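Rangement de bouteilles en verre dans un meuble bas à tiroir
Forum Aménagement des locaux, rubrique Mobilier de bureau

Nermina Kadrić
Bonjour,
Notre service vient d'emménager dans des bureaux partagés et je suis chargée d'établir les consignes de rangement. Nous disposons d'un meuble gris foncé à dessus brillant, placé à côté d'un bureau blanc. Est-il admissible d'y conserver des bouteilles en verre couchées, ou convient-il de les tenir debout ? La hauteur disponible est de 15 cm. Le sol imite le bois et je souhaiterais éviter toute chute.
Je vous remercie par avance de vos réponses.

Mateja Todorova
Madame,
La position couchée est acceptable pour une bouteille fermée par un bouchon à vis en bon état, à l'exclusion des produits d'entretien, qui doivent rester debout. Il est recommandé de garnir le fond du tiroir d'un tapis antidérapant et de vérifier la charge admise par les glissières.

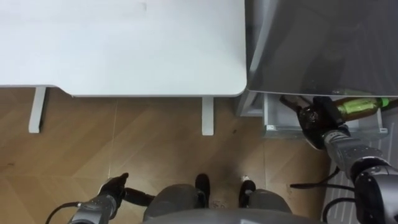 Crédit photo : Mateja Todorova

La bouteille brune à étiquette verte repose en travers de la partie ouverte, sous le dessus du meuble. Pour un rangement durable, je préconise de la placer dans le sens de la profondeur, le fond vers l'arrière, avec une cale de chaque côté. Le tiroir doit être refermé sans à-coup. Dans nos locaux d'Iltdale, cette disposition est appliquée depuis octobre et figure au règlement intérieur.

Skirkell47
Bonjour, chez nous tout est debout dans une caisse, par terre, à côté du bureau. Cela prend de la place mais aucune casse à déplorer. Pour le tapis, n'importe quel modèle à découper fera l'affaire.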